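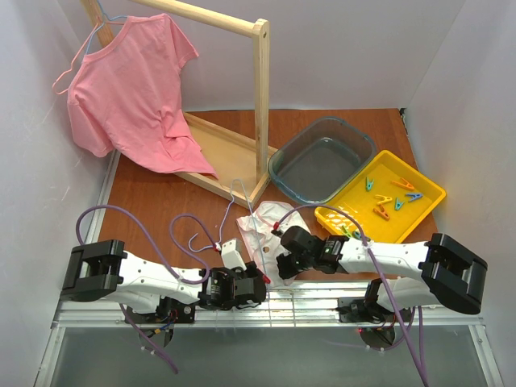

Grurndale open day, who went?

Small Arms and Grippers board, 14 replies

pegbag_pete
Posted 2026-09-30

OK so I finally got to the Nellberg open day up in Grurndale and I have to talk to somebody about it, because my wife has heard enough. Parking was a mess, they had us in the overflow lot behind the tire place, and by the time I got in there was already a line for the laundry booth. I figured I'd give it five minutes. I stayed for most of the afternoon!

If you missed it, the laundry booth is the two little white arms in the white box with the tub of water and the drying rack. The whole job is: take a small cloth, get it on a hanger or pegged up on the rack, and do it without making a mess. Sounds like nothing. I stood there gripping the rope like it was a playoff game.

Anybody else go? I want to know if what I saw was a good run or a normal one.

marlo_k
I was there in the morning. Saw it drop the cloth twice and then a guy reached in and reset everything, so I'm going to say you got the good run. The clothespins were what I wanted to see and I never got to see one used. They had a tray full of them sitting there looking pretty.

pegbag_pete
Huh. I saw one pin go on. It went on crooked and the cloth slid maybe an inch but it held. People clapped.

marlo_k
People will clap for anything at an open day. There was free coffee.

sudsandservos
I'm with Pete on this one. I've been trying to get my own pair of arms to pick up a washcloth since July and I can tell you that pinching one layer of fabric off a flat table, without also pinching the table, is miserable. My fingers skid right over the top of it or they come down too hard and the servo whines at me. Watching theirs take hold of the edge of that cloth and keep it, I about yelled.

Did anyone ask what they're running for fingertips? From where I was (behind a very tall dad) I couldn't tell if there was any rubber on there.

pegbag_pete
I asked! The guy doing the talking was Valdis Lapiņa, super patient, must have answered the same four questions all day long. He said they went through a bunch of pads and the soft ones were worse, the cloth sticks and then won't let go when you want it to. So now it's something fairly hard with a little texture. He wouldn't say what the texture was, he just grinned.

OldBeltDrive
I'll be the grump. I drove 82 miles for this. It was billed as "home robotics, live" and what I got was two hobby-size arms and a hanky. I ran packaging lines for a long time and if I'd shown a customer a cell that needed a person to reset it every few minutes I would've been walked to my car. Where's the cycle time? Where's the success rate? There wasn't a number anywhere on that booth.

sudsandservos
There was a number, it was on the sheet taped to the side table. 71 percent on hanging the cloth, over their last batch of tries. I have a picture of the sheet on my phone somewhere, I'll dig it up.

OldBeltDrive
71 percent. So it drops better than one in four. You're making my point for me.

sudsandservos
You're comparing it to a box line though! Boxes are boxes. Every one of those crumples is different. Go dump a washcloth on your table a few times and see if it ever lands the same way.

OldBeltDrive
I don't need to dump a washcloth on my table, I have grandkids. I'm saying put the number up front where people can read it, don't tape it to a side table.

marlo_k
Kind of agree with Belt on that. I walked right past the sheet.

tamarind_jo
Hi, mostly a lurker. I took my two nephews and they're six and nine and they did not care about the percent, they wanted to know about the pink shirt. It was hanging on the rack and the younger one decided the robots had hung it up themselves and were proud of it. I asked the lady at the booth and she said no, the T-shirt gets put up by a person for now, shirts are the next thing they want to try and they like having it in there so the setup doesn't change much when they get to it. He was crushed. Then he asked if the robots do pants.

Also he wanted to know if anyone ever splashed the water, and she said yes, a lot, and would not say more than that.

pegbag_pete
That would be Edgars Tamošiūnaitė's team I think? Edgars did the short talk in the side room and told the water story. Early on they had a full tub, an arm swung wide on the way back from the rack, and the whole thing went over onto the floor and under the neighboring booth at some trade thing. They use less water now and move slower on that side.

I'm with your nephew on pants.

tamarind_jo
OK that's funny, I missed the talk. We left for pretzels.

cabletie_connie
Can I complain about cables for a second. Nice arms, clean little box, aluminum rail for mounting, all good, and then those purple cables just looping out over the tabletop in big arcs. I spent the entire demo waiting for a gripper to snag one. If they're going to leave slack they should at least bring it back along the arm and down behind the mount. I do this for a living and my palms were sweating.

sudsandservos
Big loops are on purpose, I bet. Mine kept popping connectors when I routed them tight, because the wrist needs way more length than you'd think when it rolls all the way over. I gave up and went loopy too.

cabletie_connie
You can have slack and still have it under control. Two strain relief clips and a bit of spiral wrap. I'll come over and do it for you, it'll take me an hour.

sudsandservos
Do not tempt me.

Petrauskas_fan
Did anybody go next door and look at the Petrauskas sorting table? I never see anyone talk about it. Bigger arm, suction cups, way faster, and hardly a soul watching. I felt bad for them.

OldBeltDrive
I did. Best thing there. Ran the whole time I was standing at it, didn't need a hand put in once. And everybody was next door cheering for a hanky.

pegbag_pete
I looked at it on the way out, and sure, it's impressive, but I've seen that before. I've never seen a robot try to hang up laundry with a thin little wire hanger. That hanger alone! It's lying on a table, it's skinny, it slides if you breathe on it. I have trouble with those and I've got thumbs.

marlo_k
Fine, I'll give you the hanger. In the morning run one arm picked it up on the second try and that was the best thing I saw all day.

How many tries did they practice on, does anyone know? Somebody in line said thousands.

sudsandservos
Found my picture of the sheet. 1,282 recorded runs, a person steering both arms each time. It doesn't say over how long. The 71 percent is from the arms going by themselves afterward. At the bottom it says the shirt is "in progress," and there's a thank-you to Dandetti for the table, whatever Dandetti is.

tamarind_jo
Dandetti is the furniture place by the library! They do nice tables. It was a nice table.

OldBeltDrive
1,282 runs and 71 percent. I'd like to see what the next 1,282 gets them. If it's 90 I'll come back and eat my words. If it's 73 they should be working on the gripper.

cabletie_connie
Now that's a fair question and I wish somebody had asked it there.

pegbag_pete
I've got Valdis's card, I'll email him and ask. Also asking about the finger texture again. And pants, for the nephew.

marlo_k
Ask if they'll do the clothespins before noon next time.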